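### 4.2 Open-day demonstration

The Clidia controller was shown to the public during the Kallville open day in May. Visitors chose the order of the trials from a printed card, and the operator entered the choice on the Vetura console. The session ran for 40 minutes in each of two rooms, and 408 grasp attempts were logged. Attempts interrupted by the operator – mostly for questions – were kept in the log but left out of the timing analysis. Force limits were the same as in Section 3.

Grasp planning for small objects was the part of the program most affected by the setting. The Jatoi planner had been tuned on a flat, rigid support, and the open-day trials used a softer target area with a 30-second limit per attempt. Figure 4 shows the contact condition of interest: the ridged white pads close on the left and right sides of a translucent amber cube, which rests on a crinkled black surface with an uneven mound. The left pad extends lower than the right and ends just above the surface. Clearance below the pads was therefore treated as a separate variable for each finger in the analysis that follows.
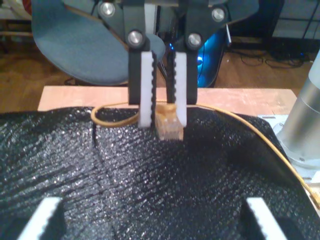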